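Review: Farnar play vegetable set, used for a term in a school robotics club

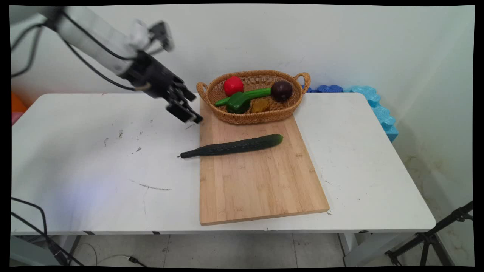
Is the set worth buying for a club that already has an arm?
For pick-and-place practice, I think so. It costs less than printing your own shapes, and the pieces are different enough to give students something to work out.

We run the club at Lotholm on Tuesdays after lessons, with 8 students aged 14 to 16. I bought the set in November for £30, and it has been in use most weeks.

The cucumber is the piece they learn most from. It is long and slim, so a grip near one end lets the other end swing. Ginevra Farina's group spent three sessions on it before they started looking for the middle first. The tomato is smooth and rolls if the fingers close off centre. The pepper is an awkward shape, and the younger ones should leave it until later.

Wear has been fair. Ah-rin Min kept a log for her project and recorded 119 grasps on the tomato alone, with one small scuff to show for it. The paint on our cucumber has dulled slightly.

I have two complaints. The instructions are for toddlers' parents and give no weights or sizes, so we had to measure everything ourselves. Spare pieces are not sold singly either. The Durniva set we tried before did offer spares, but its vegetables were too light and slid away when touched.

Four stars out of five. I would buy it again, and would get two sets if the club were any bigger.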